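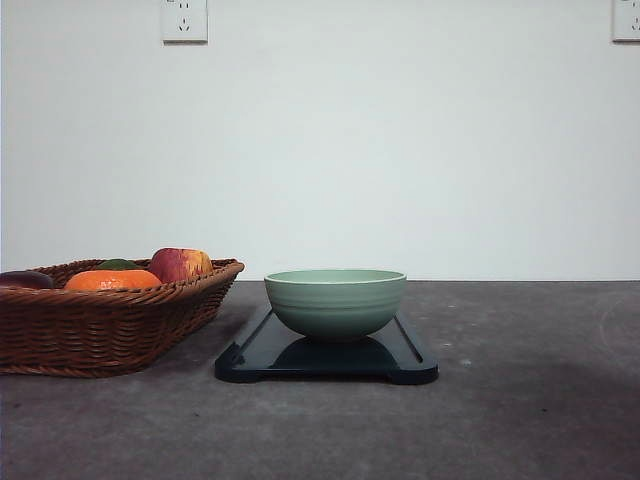
4. Siting and First Power-Up

The Nenard countertop dehydrator draws 225 W at full load. Plug it directly into a grounded wall outlet. Do not use an extension cord or a power strip.

4.1 Choosing a location

1. Select a level surface that can carry the full weight of the unit with all racks loaded.
2. Leave the rear vent clear of the wall. The exhaust air is warm and moist and can mark paint over time.
3. Brush crumbs and lint off the surface before setting the unit down. The intake is on the underside – loose fibers will clog the filter.

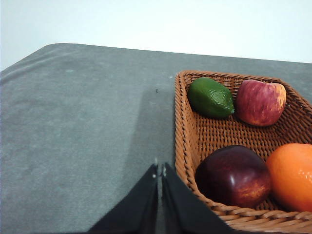 4. Route the cord behind the unit so that it does not hang over the front edge.

CAUTION: Do not operate the unit above 3000 m. The thermal cutoff is not rated for thin air.

4.2 Burn-off cycle

1. Remove all packing material and install the racks empty.
2. Set the dial to 162 °F and press START. A slight odor is normal during the first cycle.
3. When the cycle ends, switch off and unplug the unit. Let it cool with the door open.
4. Wash the racks in warm water with mild soap. Keep a bowl and a tray at hand for sorting and carrying prepared food.

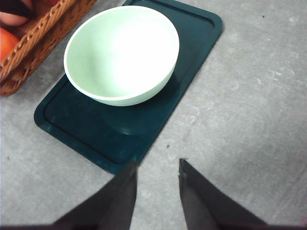

5. Dry the racks fully before reinstalling them.

NOTE: If the display shows E4, the door switch is not closed. Reseat the door – do not tape the switch. Replacement switches are listed under part no. 1178.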